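Harnora Lip Colour Blender – User Guide
Section 3: Setting up and mixing your first shade

This section covers the counter model supplied to salons and beauty halls. The home model has a smaller chamber and its own guide. Read the whole section before switching on, and keep the guide near the unit so that all staff can refer to it.

3.1 Before you begin

You will need:
The blender unit and its power lead
One base cartridge (balm, satin or matt)
The pigment cartridges for your chosen shade family
Empty lipstick cases with moulds
Lint-free cloths and cleaning fluid

CAUTION: Do not use pigment made for nail colour or eye make-up in this unit. It may not be suitable for use on the lips.

3.2 Placing the unit

1. Stand the unit on a flat, level counter, out of direct sunlight.
2. Leave a clear gap behind the rear vent.
3. Plug the lead into the unit first, then into the wall socket.
4. Press the power button. The front light shows amber while the chamber warms and green when it is ready.

Note: In a cold room the light may stay amber for longer than usual. Do not open the lid to check the chamber, as this lets the heat out.

3.3 Fitting the cartridges

1. Wash and dry your hands, or put on clean gloves.
2. Take off the foil seal. Check that the nozzle is clean and that the use-by date has not passed.
3. Push the base cartridge into the large slot until it clicks.
4. Fit the pigment cartridges in the small slots. The order does not matter – the unit reads the chip on each one.
5. Close the lid. The screen lists the cartridges found.

If a cartridge is missing from the list, take it out, wipe the chip with a dry cloth and fit it again. If it still does not appear, use another cartridge and make a note of the batch number.

3.4 Choosing a shade

The shade library holds 2,822 shades, sorted by family. Rainer is the warm range (brick, coral, terracotta) and Kemovness is the cool range (plum, rose, berry). Sheer shades are stored under Peder.

1. Turn the dial to the family you want and press to select.
2. Scroll to the shade. The strip at the top of the screen gives a guide to colour only. Always test on the skin before filling a case.
3. To adjust the shade, press Edit and move the depth or warmth setting one step at a time.
4. Press Save if you wish to keep the new shade under the client's name.

3.5 Mixing and filling

1. Place an empty case in the holder with the mould facing up.
2. Press Mix. The lid locks and stays locked until the cycle ends.
3. When the screen shows Test, draw a small amount on to a disposable applicator and try it on the client.
4. If the client is happy, press Fill. If not, press Back and return to step 3 of 3.4.
5. Leave the filled case in the holder for 14 minutes to set.

WARNING: The mould and nozzle are hot during filling. Keep fingers clear until the light turns green.

3.6 Clearing up

1. Run the rinse cycle after every client.
2. Throw away used applicators and seals. Never return unused colour to a cartridge.
3. Wipe the holder and the outside of the nozzle with cleaning fluid.
4. Replace the nozzle after 4,000 fills. The count is shown under Settings, then Service.

Guide text: Hiyori Shibata. Technical check: Kenneth Mackay. Revised 2026-01-03.
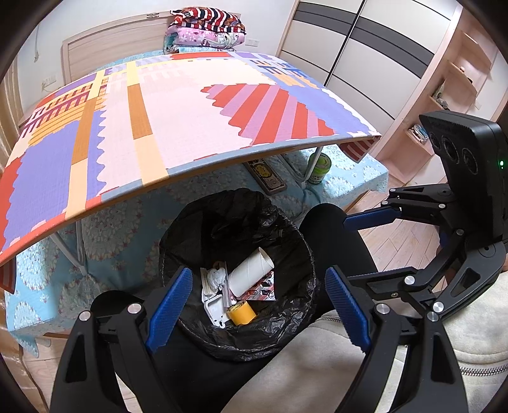
Fig. 3 – Bin with black liner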